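The Whistling Woman of Studio 4

Every old film studio has a ghost, and I have never met a ghost I didn't want to hear about. So pull up a chair, this one takes a little while.

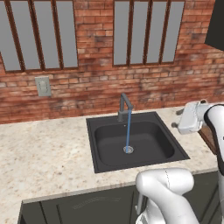 I first heard about Lalita Devi-that-wasn't from Obinna Ogundipe, who used to project movies at the Cornaditz back when it still had the balcony. He told it to me over a very long lunch, and he told it completely differently the second time, so I've done my best to put the two versions together. If you were there and you know better, write in. I mean that!

The Plovance company made pictures on the edge of town for a bit more than a decade, mostly cheap musicals and a few stories about brave sea captains. They shot fast. A Plovance picture was finished in four weeks and in theaters before the paint was dry on the posters. The leading lady in most of them went by Lalita Devi, and the posters said she was a princess who had run away from a palace to dance. She had the eyes for it, I'll say that. I've seen two of the posters and I would have bought a ticket on the spot.

She was a baker's daughter named Dora, from three streets over.

People in town knew, of course. They had bought bread from her. Obinna's grandmother had gone to school with her and sat behind her in arithmetic, and when the first picture opened, the whole street went to see it and then came home and never said a word to the newspapers. I love that part more than anything else in the story. The reporter from the capital stayed at the hotel for a week asking about the princess, and everyone he spoke to agreed that yes, she was a princess, very sad business, and would he like some more soup.

Now, the whistling. Dora couldn't sing. She could dance like anything and she could cry on cue, but her singing voice (this is from Obinna's grandmother, so blame her) was like a gate. In those early sound pictures that was a real problem. The studio tried hiding another singer behind a curtain, and the singer got hay fever. They tried having Dora play a mute girl, and the audience felt cheated. Then one afternoon, between takes, she started whistling the tune to herself while somebody fixed a lamp, and the sound man left his machine running.

That recording went into the picture. It's the scene on the staircase in "The Lantern Boat," if you ever get the chance. She comes down with her hand on the rail and whistles the whole song, first verse to last, and doesn't look at the camera once. Obinna says he ran it 418 times, because he kept a notebook, and that the room went quiet every single time, even at matinees with the children in.

After that she whistled in all of them. There was a dance-hall record, and a brand of hair tonic called Cirnon that put her face on the bottle and claimed it was the secret of her breath control. I don't understand how that was supposed to work either.

Then the studio ran out of money, as studios do. The last picture was never finished. They had shot everything but the ending, and the man who held the purse strings had stopped answering his telephone. On the final night the crew stayed anyway. Obinna's first version has them shooting until dawn, with Dora whistling the closing number on an empty stage while the carpenters took the set down behind her. In his second version there was no film left in the camera, and the whole crew knew it, and they did the scene all the same. I asked him which was true. He ordered coffee.

She married a man called Kılıçarslan who sold sewing machines, and they moved to the coast. No more pictures. She ran a shop and raised some children and apparently never kept so much as a poster. When she was very old, a film student found her and asked what it had been like to be a princess. She told him it was early mornings, mostly, same as the bakery.

As for the ghost, Studio 4 was turned into a furniture warehouse, and the night men there used to say you could hear whistling on the stairs – always the same tune, and always a little after two in the morning. The trouble is that Dora was alive and well at the time and selling buttons by the sea. I put this to Obinna, rather proud of myself. He looked at me as if I'd asked for ketchup. "So?" he said. "Who told you it was hers?"

I've been thinking about that ever since. Maybe it's the singer with hay fever.

Yoshinori Maruyama wrote to me after last month's item about lost reels, and he believes one can of the unfinished picture may have survived in a private collection. It would hold up to 100 feet of film, which is barely a minute, and he hasn't been allowed to open it yet. He's hoping for October. If it has a staircase in it, or a stage with the walls coming down, I will be unbearable and you'll all get a special edition.

Meanwhile, send me your own studio stories, true or otherwise. I already have one about a sea captain who couldn't swim, and a horse with two contracts. The horse will be in the next one.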